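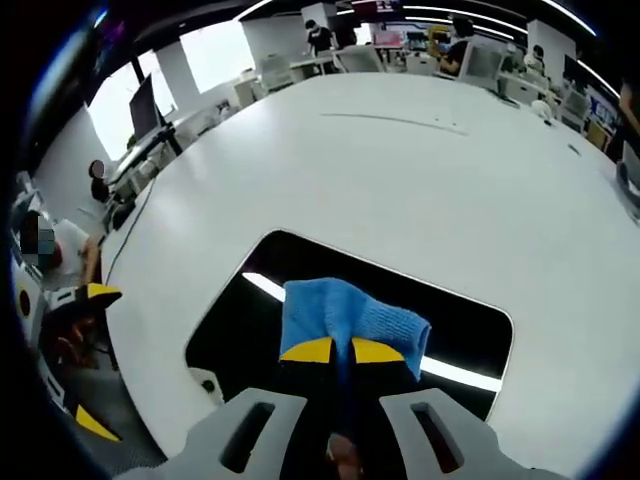

Cloth folding: discard demos with a regrasp?

Skolla
20 July 2022
I have 928 two-handed folding demos recorded with hand-held grippers. In 102 of them the operator drops a corner and picks it up again. Keep or cut? The policy is trained from wrist video only.

Zornden
Keep them. Cut only the ones where tracking is lost. Without regrasps in the set, the policy stalls after its first miss. Hold out 20 for validation.

Nostell
we cut ours, loss was lower

Zornden
Lower loss on an easier set. Compare rollouts, same start poses, 14 per checkpoint.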